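April
By Vilja Lehtinen

We have used the Rantala hand-held grippers for almost 9 weeks now, two of them together, mostly for folding clothes. Before this I worked with the Nevelo set, so I compare with that one.

The ridged pads are the best part. They take a thin cotton by one layer, and with Nevelo I usually got two or three. The linkage closes evenly and I feel in my fingers when the cloth is held. 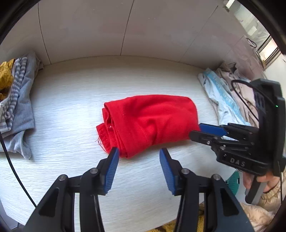
The weight is my main complaint. After 16 shirts my wrist is tired, and Chae-won Sung, who has smaller hands, stops earlier than I do. The cable is also stiff - it pulls the tool a little when I turn the hand inward. I tied mine up with a strap and it became better.

Spare pads came in 3 days. For towels I would still take the Nevelo, for everything thinner the Rantala.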